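Tuesday, December — Litard bulletins, third box

Got in just after nine and went straight to the third box, the one from the months when Mugo was cut off and the town paper had shrunk to a single sheet on both sides. The paper is horrible stuff (grey, brittle, folded into eighths) and I lost most of the morning just getting sheets flat. Total scanned is now 446, with 327 of those properly indexed by street and by date. The index as a whole stands at 2,785 entries, so we're getting somewhere!

The shelling reports are the bit that's driving me mad. The editors at Litard had two names for the same bridge, one before the east bank was evacuated and one after, and for a good hour I had it down as two bridges. Babar Kakakhel spotted it from the bread queue notices, which give the walking route. I've merged the entries under the older name and left a note in the place list. Please don't split them again.

Sheet numbering: there's a gap of 4 days where nothing seems to have been printed. I don't think we're missing sheets — the numbers carry straight on. Possibly no power, possibly no paper. I've written "not printed?" with the question mark and it should stay until we find a printer's account.

The casualty lists I'm leaving alone for now. Babar wants them kept out of the public search until the families' group in Noladine has read them through, and I agree with him.

Red and black arm, green cloth: 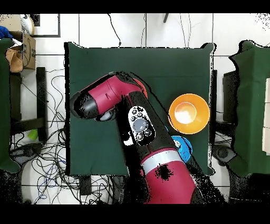
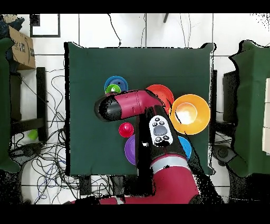
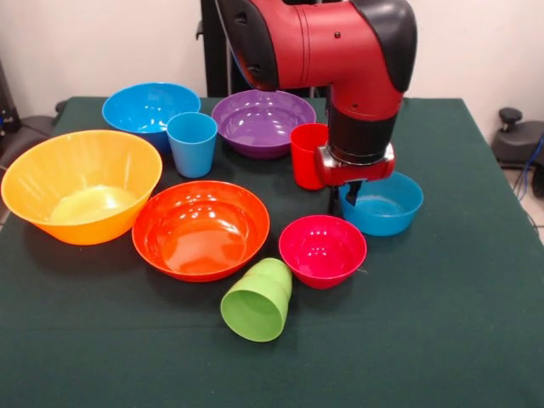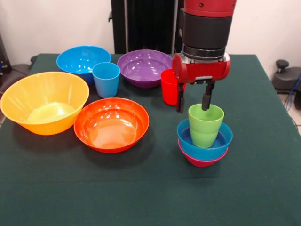

Still to do

Ring Sestine about the acid-free folders, roughly half the order hasn't come.
Re-scan the back of the sheet with the hospital move on it, my thumb is over the last line.
Ask Babar which spelling of the station he used in box two.
Box four comes up from the basement after lunch tomorrow.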